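Dodent recalls 429 dinnerware sets over glaze chips

Jun 11, 2023 - by Darnell Alcantara
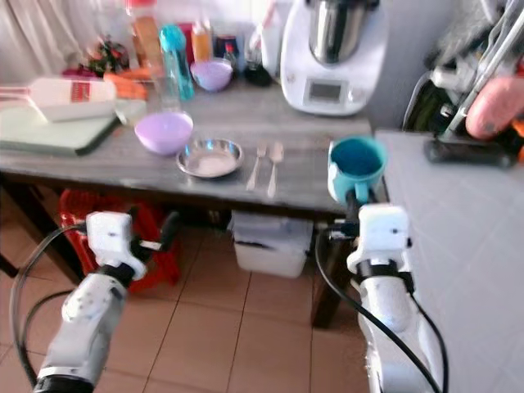

Steel plate, fork and spoon on a wood-grain table, with a teal mug.

Dodent is pulling 429 boxed dinnerware sets sold since April. Glaze chipping at the rim of the stoneware plates, 5 complaints so far, no injuries reported. Steel and plastic pieces not affected.

Buyers have 90 days to bring sets back to the Kovačević outlet store for a full refund - no reciept needed. Mail returns take longer, up to 2 weeks. New stock expected later this summer, the company said. No word yet on wether the price will change.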